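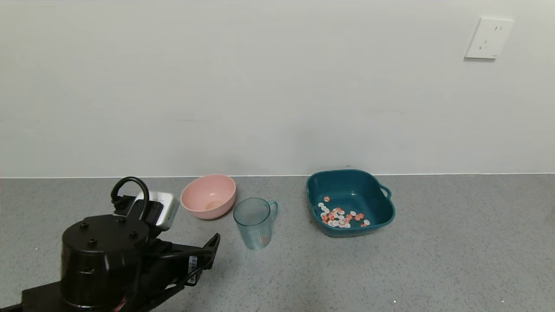
Osport Family Kitchen, Brovirville
Second progress report to the Rastogi Fund
October 8, 2022

1. Purpose of this report

With this report we inform the Fund about the work done in the Osport Family Kitchen after our first report, and about how the second payment of the grant was used. The first report was mostly about the rent and the permission from the building owner. The present one is about the kitchen itself, the equipment and the daily use. We have followed the order of headings that the Fund has sent to us, but we put the headings "Equipment" and "Storage" together, as in our case it is difficult to separate them.

2. Use of the kitchen

In the reporting period we served 1,881 breakfasts and afternoon snacks to children between two and seven years old. At this moment 127 families are registered. In the application we expected fewer families in the first year, and for this reason the two short sittings in the morning became three. The third sitting is the smallest one. It is used mostly by parents who work early at the Borbridge side of town and bring the children before the others arrive.

The food stayed simple, as it was agreed: porridge, bread, yogurt, boiled vegetables, fruit, and soup when the weather is cold. We stopped serving the rice pudding in the afternoon. It was liked, but the pot was never clean in time for the next morning.

3. Equipment and storage

The second payment was 2,610 dollars. From it we bought cups, bowls and basins, two drying racks, one set of shelves, a new faucet for the long sink, and a small cart with wheels. The cart arrived with one damaged wheel and the shop replaced it without cost, but this took almost a month.

All the tableware for the children is now plastic. In the first report we wrote that we would prefer steel, and we would like to explain the change. The steel bowls that we tried became too hot on the outside when porridge was inside, and two parents complained, with good reason. The plastic bowls are round and rather deep, so a small child can push the spoon against the side and not lose the food over the edge. The pink ones are used for porridge and fruit. Their weak point is color. Carrot and tomato leave an orange shade inside the bowl, and washing does not always remove it fully. We do not consider it a question of hygiene, but it does not look nice and we will try other washing powder before December.

For drinking we bought 16 tall cups in translucent blue-green plastic, with a loop handle and a ribbed side. The children hold them well. The ribs are good for small hands, although they need a brush when milk has dried between them. We also keep a number of clear cups, which came from the old kitchen. The staff like that one can see from a distance if something is left at the bottom. It happens often that a child puts a piece of food or a toy in the cup and forgets about it.

The shelves are placed at the low level, so the older children can take their own bowl. This was a wish from the parents' meeting. At first the bowls came back in the wrong place every day. Now we have put a colored sticker on each shelf and it is better, though the stickers from the lower shelf were removed by small fingers and had to be ordered again.

4. Washing and sorting

Washing was the part of the work where we lost the most time. The long sink is good for pots, but for cups and small bowls it is too deep and the person who washes has to bend. We therefore changed the method. The used pieces are now emptied first, then collected in a teal basin, and only after this they go to the sink. Peels and leftovers go into a bucket with a lid under the counter. The basin is carried by one person when it is half full. When it is completely full it is too heavy, and the water goes over the rim on the way.

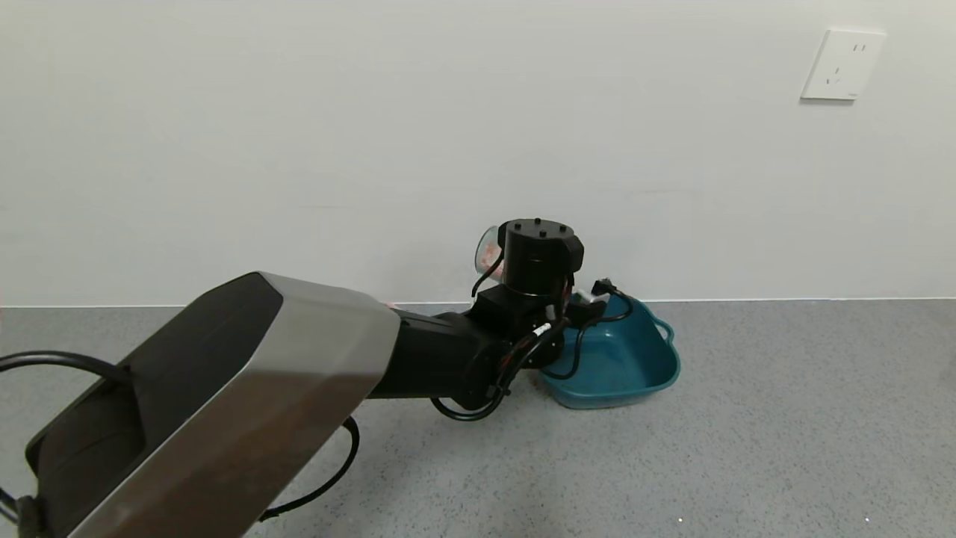
Sorting area with the teal basin and one of the clear cups.

The new order of work has saved time in the morning, mainly between the first and the second sitting. In the afternoon the difference is small. We have also noticed that emptying the cups first protects the drain. In spring the drain was blocked three times, and in the reporting period only once, when the sieve was taken out for cleaning and was not put back.

The counter with the gray speckled top was kept from the earlier tenant. We planned to replace it, but after a good cleaning it was found to be in proper condition, and the money was moved to the faucet. The speckled pattern has one disadvantage: crumbs are hard to see on it. The staff now wipe the full length after each sitting, also when it looks clean. The wall behind was left in its light color. We ask the Fund to accept this small change of the budget. The exact sums are in the attached table, lines four and seven.

5. Difficulties

The warm water is not enough for three sittings. The boiler is old and belongs to the building. The owner has agreed to look at it, but has not given a date. Until then we heat additional water in the large pot, and this occupies one of the two burners when we need it for porridge.

The second difficulty is the noise. Plastic is less loud than steel, but the room has hard surfaces and on rainy days, when everybody stays inside, it is tiring for the children and for the staff. We have asked for a price for simple ceiling panels. It is higher than we hoped, and we do not include it in the present grant.

6. Plan for the next period

Until December we intend to do the following work:

Buy a second basin of the same size, so that cups and bowls can be collected separately.
Replace the old clear cups which are scratched.
Repair the lower hinge of the pantry door.
Agree with the owner about the boiler, in writing.
Ask the registered families about the hours of the third sitting.

The remaining part of the second payment will be used for the first two points. For the hinge we have the parts already.

Attached: table of costs, copies of receipts, list of opening days.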